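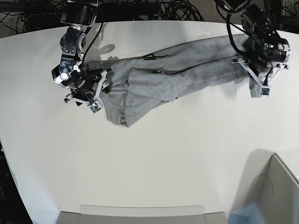

2. Work package 2: two-arm garment handling

Period covered: March through June
Project: Urnen
Submitted by the Tarkell lab

Status: on schedule, with one change to the test plan (see 2.3).

2.1 Data collection

We now have 3,883 recorded demonstrations on the two-arm station. All were made by people steering both arms, and each one ends when the operator marks the garment as done or gives up. Failed attempts are kept and labeled. The set covers T-shirts, towels, sweatpants and other soft jersey pieces. Gray fleece has taken up most of the last two months. It bunches near the grippers when it is pulled out sideways, and the low contrast between folds makes the cloth edge hard to find on a white table.

2.2 Method

The Skov policy predicts short sequences of motion for both arms together. In the spring version each arm was planned separately and the two were lined up afterward, which often left one gripper pulling while the other was still closing. Joint prediction fixed most of this. We also added a stretch step before the first fold - the garment is held at both ends and drawn out flat before it is laid down.

Training on the full set takes 3 days on our current hardware. We have not tried a larger model.

2.3 Evaluation

The plan called for 200 trials per garment type. Towels and T-shirts are finished. Sweatpants are still running, and we would like to move long-sleeved items to the next period so that the fleece problem can be handled first. No extra money is needed for this.

The most common failure is a grasp on two layers of cloth where one was intended. The policy seldom notices and carries on with the fold.

2.4 Next steps

- Finish the sweatpants trials.
- Retrain with the new double-layer labels.
- Send the station software to Uveck for their repeat of the towel test.
- Replace the worn finger pads on both grippers.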